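Nulavari bench notebook – small handhelds
April, entry started 2:10 pm

Carrying on with the plastic housings from the Prernness box. Work surface is the gray marble-pattern top again. It is scratched, but the pale parts show up well against it and dropped hardware is easy to find.

First item is the long cream-white part. Glossy finish, rounded side edges, slightly wider toward one end. Two small raised bumps on the face, then a rounded bulge, then a narrower tube section. Small brass-colored nut or bolt end at the foot of the tube. Did not try to turn it. No part number in the Ji list, so it stays under "unsorted" for now.

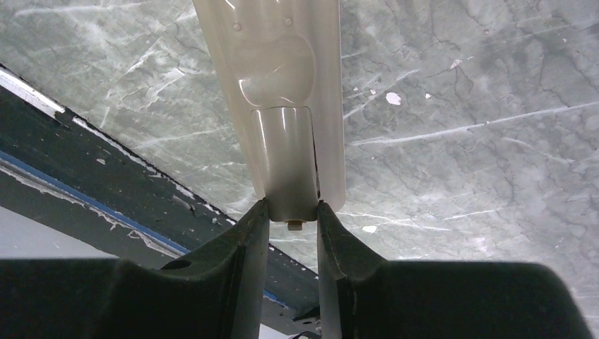
Vol. 2, p. 35

Measured at the tube section only. The bulge has no flat to put the caliper jaws on and readings there are not worth keeping. Note for whoever writes the next sheet: add a column for finish. Gloss and matte parts are being logged on the same line and the color matching suffers.

Second item, beige remote control. Logged face-down, cover off, cells in place. The two AAs are different types: one has a blue and purple wrapper, the other green and gold with a copper-orange band. Mixed cells are a problem on this kind of unit. Whichever has less capacity runs flat first and the other keeps pushing current through it. That is the usual route to leakage. Replace as a matched pair and do not put either one back in the spares drawer without a load test.

Cover is a slim piece with ribs across the inner side and a small tab on one end. Tab goes in first, then press the other end down. Do not lever it from the middle. Leave the round white sticker on the inside where it is – Plastuvano want labels kept with the part.
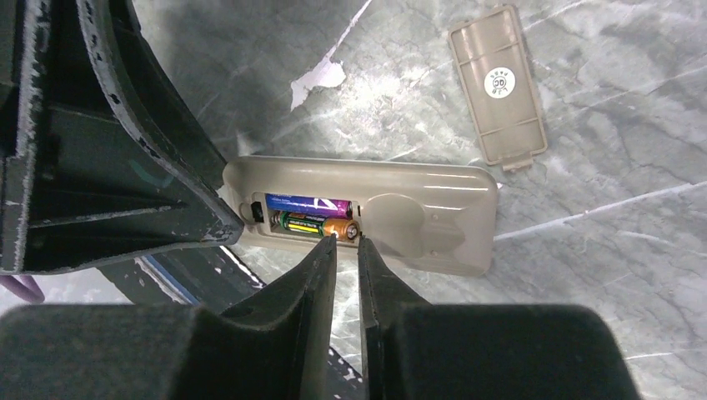
Remote, back open, cover at upper right.

Spring contact to be wiped with a dry swab before new cells go in. No solvent on the beige plastic until the test piece has been checked.

Supply on hand: 780 swabs, one box of 2,000 small zip bags, unopened. Cell tester is back on the shelf by the door and needs its own battery.

Still to do:
Matched AAs for the remote
Thread size on the brass piece
Ask Ji for the older parts list, the current one starts too late
Relabel the unsorted tray

Stopped at 4:35 pm.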